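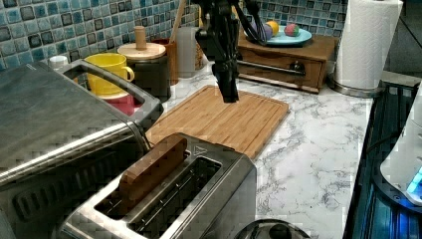
Toast Sunday is a yearly custom of the village of Flamthorpe, held on the second Sunday of January. On that day the people of the village walk from the church to the old orchard at the end of Mill Lane, and they hang pieces of toasted bread on the branches of the oldest apple tree. The bread was in former times toasted on long iron forks over a fire in the orchard. Today most families make it at home before the walk, in an ordinary two-slot toaster with a brushed steel body and long slots on the top, and they carry it in a cloth. The forks are still used for the first piece, which is called the Villon.

Origin

The custom belongs to the family of wassailing customs, in which people sing to the fruit trees in winter and wish them a good harvest. The oldest known mention of it in Flamthorpe is in a farm account book of 1,876 pages, kept by several generations of one family, where a payment is written down for "bread and cider for the tree." The page has no year on it. The local historian Shanthi Dewan places it before the building of the school, but other writers do not agree with her.

The name of the Villon is also not explained. One story says that a French gardener of this name planted the orchard. Another story says that it is only a bad spelling of "villain," and that the first piece was given to the tree to keep a thief away. There is no gardener of this name in the church books.

The walk

The walk starts at two o'clock in the afternoon. In front goes the Toast Bearer, who is chosen in July by drawing a name from a hat, and who wears a brown coat with slices of dried bread sewn on the sleeves. After the Bearer come the singers, and then everybody else. The way is short, but the walk stops at 6 houses, and at each house one verse of the Flamthorpe song is sung. The verses must be sung in the right order. If the singers make a mistake, they go back to the house before and begin again.

In the orchard the Bearer puts the Villon in the highest fork of the tree which can be reached from the ground. Cider is poured on the roots, and the children beat on pans. The bread stays in the tree for the birds.

End and revival

The custom stopped when the orchard was sold and its gate was locked. It was started again by Janaka Rathnayake, a schoolteacher, who had learned five of the verses from an old neighbor. The last verse was found later on the back of a hymn sheet. At the first revived walk there were 235 people. In recent years the number has been limited to 300 because of the narrow lane, and people from outside the village need a ticket.

The song was recorded by Sinan Toprak with the village singers. His recording uses the older tune, which is slower than the one that is sung on the walk.

See also: Wassailing; Plow Monday; Apple tree customs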